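How to Score a Cricket Match When the Scorer Hasn't Turned Up

Sooner or later you will be standing at the edge of a field on a Saturday, holding a sandwich, and someone in white trousers will hand you a hardback book and a pencil. Congratulations. You are the scorer. Play starts in two minutes and the last person who understood the book is stuck in traffic on the Elldale road.

Don't panic. You need a sharp pencil, an eraser and a seat with a view of the umpires. Everything else can be learned by the end of the third over.

Before the first ball

Get both team sheets and write the bowling side's names somewhere handy. Ask which batters are opening and who is facing. They will tell you, then swap on the way out. Check again once they reach the middle.

Write down the start time, the toss and the agreed number of overs. Our league plays 40 a side, except when Stollau are visiting and want to be home for dinner.

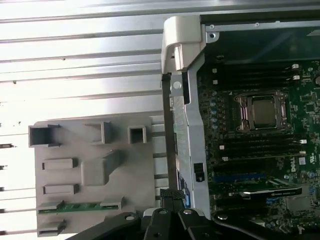

Each ball gets recorded in two places: the batter's line and the bowler's box. A dot means no run. A number means that many runs off the bat. A W in the bowler's box means a wicket that the bowler gets credit for, which leaves out run outs, however loudly he may feel otherwise.

Extras

This is where new scorers lose their grip on the afternoon. Take them one at a time.

Wide: the umpire stretches both arms out sideways. Mark a cross in the bowler's box. It adds one run to the total, counts against the bowler, and has to be bowled again.

No-ball: one arm held out. Mark a circle. One run, bowled again, and any runs hit off it go to the batter and are written inside the circle.

Bye: one arm straight up, palm open. The batters ran but the bat wasn't involved. The bowler isn't charged.

Leg bye: the umpire taps a raised knee. Same as a bye, except that it came off the body and somebody is limping.

When the umpire signals, raise your arm to show you've seen it. He will keep signaling until you do. I once left a man at Briltton tapping his knee long enough for the slips to start a conversation.

At the end of each over

Add up the bowler's runs and write in the running total. Then call across to whoever is scoring beside you and compare. If you say 83 for 2 and they say 80 for 2, stop and find the missing three now. It will be a boundary somebody wrote down as a single. Left until the tea break, it will be a mystery, with opinions.

When a wicket falls

Write these down before the next batter has found his gloves:

1. How he was out, and who took the catch if there was one.

2. The bowler's name, unless it was a run out.

3. The team total at that moment, for the fall of wickets.

4. His final score. Close off his line with two slashes so you can't give him any more runs by accident.

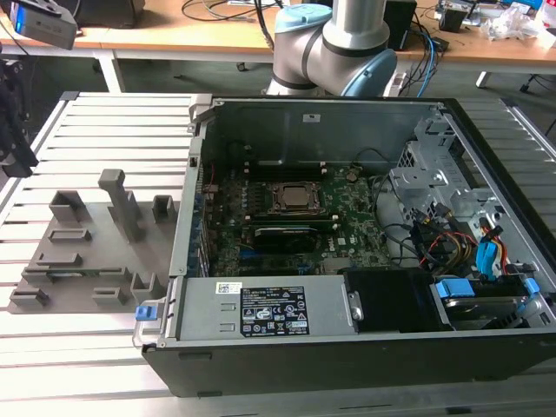 Closing the innings

Add the batters' scores, then add the extras. That should match your total. Now add up the runs charged to the bowlers, plus byes and leg byes, plus any penalty runs. That should match too. In my first match I was out by 14, and nearly all of it was one over I had given to the wrong bowler in one place and left out in the other.

If the sums still refuse to agree, work through the book over by over with the other scorer. Keep the players away while you do it. Each of them will remember an extra four, and it will always be his.

Sign the page, have the umpires sign it, and take the book indoors before somebody puts a teapot on it.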